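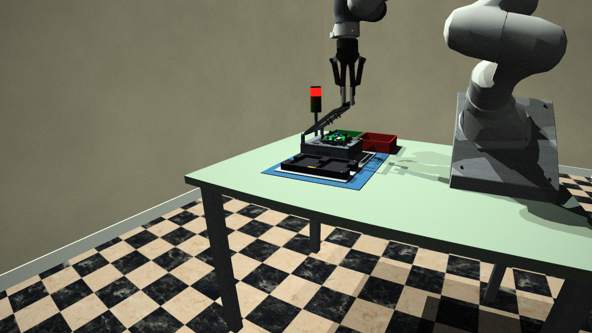 그림 11-1. Mekau 작업 장면. 시험 픽스처의 덮개가 올라가 있고 신호등은 빨간색이다.

분류: 사용 설명서 > Tramudar 데이터 수집 > 시연 기록
최종 수정: 9월

11. 시연 데이터 모으기

이 장은 Mekau 작업(기판 시험 후 분류)의 시연을 시뮬레이션에서 기록하는 방법을 다룹니다. 설치와 라이선스 등록은 이미 끝났다고 가정합니다. 끝나지 않았다면 앞 장으로 돌아가 주십시오. 라이선스 서버는 사용자의 열정에 감동하지 않습니다.

목표 수량은 성공 시연 3,000건입니다. 사람이 직접 조종한 시연은 이 가운데 일부이고 나머지는 Britau 생성기가 변형해서 만듭니다. 다만 생성기는 원본의 버릇까지 성실하게 물려받습니다. 원본에서 손목을 까딱거렸다면 변형본도 전부 까딱거립니다.

11.1 시작 전 확인

1. Tramudar를 실행하고 장면 목록에서 Mekau를 엽니다. 이름이 비슷한 Mekau_old는 열지 마십시오. 지우자는 의견이 회의 때마다 나오는데 아직 그대로 있습니다.

2. 장면이 다 뜰 때까지 기다립니다. 바닥 타일에 무늬가 입혀지기 전에 기록을 누르면 첫 시연의 앞부분이 민무늬 바닥으로 저장됩니다. 학습된 정책이 이걸 얼마나 신경 쓰는지는 모르지만 검수자는 신경 씁니다.

3. 물체 배치를 초기화합니다(메뉴의 [장면] > [무작위 배치]). 파란 매트와 그 위의 픽스처는 한 덩어리로 움직입니다. 따로 움직인다면 부모 링크가 풀린 것이니 장면을 다시 여십시오.

4. 조종 장치를 연결하고 영점을 맞춥니다. 영점을 맞추는 동안에는 장치를 책상에 내려놓습니다. 손에 들고 "최대한 가만히 있는" 방식은 모두가 한 번씩 시도해 보았고 모두가 실패했습니다.

5. 그리퍼를 끝까지 열었다가 닫아 봅니다. 화면의 손가락이 반대로 움직이면 [입력] > [그리퍼 반전]을 켭니다.

주의: 초기화 직후 로봇 팔이 잠깐 떨리는 것은 관절 제어기가 자리를 잡는 과정입니다. 떨림이 멎은 다음에 기록하십시오. 멎지 않으면 제어 게인을 누군가 손댄 것이고, 그 누군가는 대개 어제의 본인입니다.

11.2 한 건의 시연

시연 한 건은 초기 자세에서 시작해 기판이 상자에 놓이고 팔이 물러나는 데서 끝납니다. 중간에 끊어 붙이는 기능은 없습니다. 요청은 많이 받았습니다.

1. 기록 페달을 밟습니다. 화면 위쪽에 기록 표시가 뜨는지 확인합니다. 훌륭한 시연은 유독 기록 표시가 없을 때 나옵니다.

2. 그리퍼를 덮개 가장자리 위로 가져갑니다. 곧장 내려찍지 말고 가장자리에 가까워지면 속도를 줄입니다. 시뮬레이션이라 부서지는 것은 없지만, 학습된 정책은 언젠가 진짜 덮개를 만나게 됩니다.

3. 덮개를 손가락 끝으로 밀어 닫습니다. 두 손가락을 모은 채로 미는 편이 안정적입니다. 벌린 채로 밀면 한쪽만 닿아서 덮개가 버티는 일이 잦습니다.

4. 시험이 끝날 때까지 팔을 움직이지 않습니다. 기다림도 시연의 일부입니다. 이때 심심해서 그리퍼를 딱딱거린 시연이 꽤 쌓였고, 초기 정책 하나는 시험 중에 손가락을 딱딱거리는 법을 완벽하게 익혔습니다. 정작 기판은 집지 못했습니다.

5. 시험 결과가 나오면 덮개를 열고 기판의 양옆을 잡습니다. 부품이 있는 윗면을 누르지 않습니다.

6. 합격이면 초록색 상자, 불합격이면 빨간색 상자 위로 옮겨 천천히 내려놓습니다. 상자 벽을 넘을 만큼 충분히 들어 올린 뒤 옆으로 이동합니다.

7. 그리퍼를 열고 위로 물러난 다음 페달을 다시 밟습니다.

참고: 신호등이 빨간색인 것만 보고 불합격으로 판단하지 마십시오. 이 장면에서 빨간색은 시험이 끝나지 않았다는 뜻으로도 쓰입니다. 판정은 상태 창의 결과 항목을 따릅니다. 색 하나에 뜻을 둘이나 붙인 이유를 설계 담당자에게 물었더니 "직관적이어서"라는 답을 받았습니다.

참고: 기판을 떨어뜨렸을 때는 다시 집어서 계속해도 됩니다. 이런 시연에는 '복구' 태그를 붙입니다. 복구 시연은 귀합니다. 그렇다고 일부러 떨어뜨리지는 마십시오. 일부러 떨어뜨린 기판은 묘하게 티가 납니다.

11.3 시점 고르기

카메라는 조종용과 기록용이 따로 있습니다. 조종용 시점은 작업자 마음대로 돌려도 되고, 기록용 시점은 세션 도중에 바꾸지 않습니다. 낮은 시점은 손가락과 덮개 사이의 높이를 가늠하기 좋고, 높은 시점은 상자와 매트의 앞뒤 관계를 보기 좋습니다. 둘 다 좋은 시점을 찾느라 오전을 통째로 쓰는 사람이 있는데 그런 시점은 없습니다. 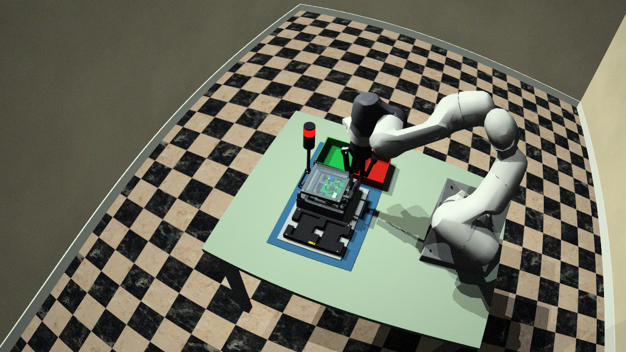

기록용 시점을 정할 때는 다음 순서로 합니다.

1. 팔을 픽스처 위로 보내 놓고 시점을 맞춥니다. 팔이 초기 자세일 때 잘 보이던 것이 작업 중에는 그리퍼에 가려지곤 합니다.

2. 상자 두 개의 안쪽이 조금이라도 보이는지 확인합니다. 한쪽 모서리가 손가락에 가려지는 정도는 괜찮습니다. 작업 내내 한 상자가 통째로 가려진다면 시점을 옮깁니다.

3. 신호등이 화면 안에 들어오는지 확인합니다. 기둥은 잘려도 되지만 램프는 보여야 합니다.

4. [시점 고정]을 누르고 이름을 붙입니다. '최종', '진짜최종', '최종_이걸로' 같은 이름은 저장 단계에서 거부되도록 해 두었습니다. 농담이 아니라 정규식이 들어 있습니다.

조명과 재질의 무작위화는 재생 단계에서 적용되므로 기록할 때는 꺼 둡니다. 켠 채로 조종하면 그림자 방향이 시연마다 바뀌어서 깊이를 읽기 어렵습니다.

11.4 태그와 메모

페달을 밟아 기록을 마치면 태그 창이 뜹니다. 항목은 다음과 같습니다.

성공: 맞는 상자에 놓았고 다른 물체를 건드리지 않음.
복구: 실수가 있었으나 같은 시연 안에서 바로잡음.
실패: 그 밖의 모든 것. 부끄러워하지 말고 누르십시오.
폐기: 페달 오작동, 전화, 재채기.

실패와 폐기를 구분해 주십시오. 실패는 판정기를 학습시키는 데 쓰지만 폐기는 아무 데도 쓰지 않습니다. 한 번은 덮개에 세 번 연속으로 튕겨 나간 시연이 자존심 문제로 폐기 처리되었는데, 나중에 보니 판정기에 딱 필요한 자료였습니다.

메모는 한 줄이면 됩니다. "왼쪽 손가락이 상자 벽에 닿음"은 좋은 메모이고 "느낌이 별로"는 좋은 메모가 아닙니다. 메모를 비워 두어도 저장은 됩니다.

11.5 자동 검사와 반려

저장한 세션은 Moodley 검사기로 넘어갑니다. 검사기는 관절 속도, 충돌, 정지 시간을 살펴보고 이상한 시연을 골라냅니다. 자주 나오는 메시지와 조치는 다음과 같습니다.

IDLE_HEAD: 시작 부분에 움직임이 없음. 페달을 밟고 나서 자세를 고쳐 앉는 분들에게 나옵니다. [앞부분 자르기]로 해결됩니다.

LID_IMPULSE: 덮개에 과한 힘이 걸림. 자르기로 해결되지 않습니다. 다시 찍으십시오.

BIN_MISMATCH: 판정과 상자가 다름. 검사기가 맞고 작업자가 틀렸을 확률이 높습니다. 그래도 상태 창 기록을 열어 확인할 권리는 있습니다.

E-49: 기록된 시간과 시뮬레이션 시간이 어긋남. 세션 전체가 반려됩니다. 대부분 기록 중에 창을 최소화해서 생깁니다. 동영상을 보려고 최소화했는지까지는 로그에 남지 않습니다.

반려된 세션은 2회까지 다시 제출할 수 있고, 그다음부터는 Nomvula Swanepoel의 검토를 거칩니다. 검토 요청에는 세션 이름과 오류 메시지를 그대로 붙여 넣으십시오. "안 돼요"라고만 적은 요청에는 "그렇군요"라는 답이 돌아옵니다.

경고: 반려를 피하려고 검사 임계값을 올리지 마십시오. 임계값은 세션 파일에 함께 기록됩니다.

11.6 변형 생성으로 넘기기

1. 검사를 통과한 세션을 선택하고 [Britau로 보내기]를 누릅니다. 실패와 폐기 태그는 자동으로 빠집니다.

2. 변형 범위를 고릅니다. 처음에는 '좁게'를 권합니다. '넓게'를 고르면 매트가 팔이 닿지 않는 곳까지 밀려난 배치도 만들어지고, 팔은 허공을 향해 매우 성실하게 기판을 집습니다.

3. 미리보기를 몇 건 재생합니다. 덮개를 미는 구간과 상자 위에서 내려놓는 구간을 꼭 보십시오. 변형이 깨지면 대부분 이 두 군데에서 깨집니다.

4. 이상이 없으면 [생성]을 누릅니다. 진행률은 끝에 가까워질수록 느려집니다. 알려진 현상이며 고칠 계획은 있습니다. 일정은 없습니다.

생성 작업은 퇴근 전에 걸어 두는 것이 보통입니다. 월요일 아침에는 대기열이 길어지므로 급한 세션은 피해서 넣으십시오. 생성이 끝난 묶음은 원본 세션과 같은 폴더에 저장되고 원본은 덮어쓰지 않습니다. 원본을 지우면 변형본을 다시 만들 수 없으니 저장 공간이 부족할 때는 변형본부터 정리합니다.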